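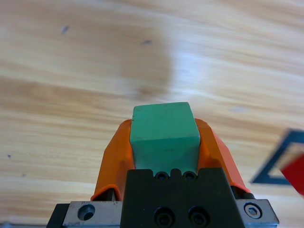 Archive › Lab Practice › Grasping and bench rules

Re: [grandow-users] draft rules for block tasks – last call
Posted by Deividas Strazds, 4:40 pm

Quick reply between runs, sorry for the fragments.

> Section 3. Operators should check finger screws at the start
> of each day. Grip force is left to the judgement of the
> operator. Episodes with stray objects on the table may be
> kept if they don't touch the target.

Daily is too slack. At Pumico we went to every 175 grasps after a finger worked itself off centre, and we'd recorded 379 episodes before anyone noticed. All binned. So please – a number, not "each day". Happy to argue over which number.

Grip force: no, sorry. Write a ceiling into the rule, and log it per episode. "Judgement" means the afternoon crew squeezes harder than the morning crew and the Yammine people get two data sets in one folder.

Stray objects, fine by me. Keep them. But say in the notes what else was on the table and what colour, becuase somebody will want to filter on it later. Scuffed blocks too – don't swap them for new ones halfway through a set. Finish the set, then swap.

One thing missing altogether: what counts as a hold. Drulmont's old sheet said lifted clear and kept for three seconds, no hand near the bench. Works for us. Could go straight in as 3.4.

Also the wrist camera. Wipe the lens before you start, not after teh first blurry batch.

Will send marked-up text tonight if the arm behaves.

D.

Last updated: October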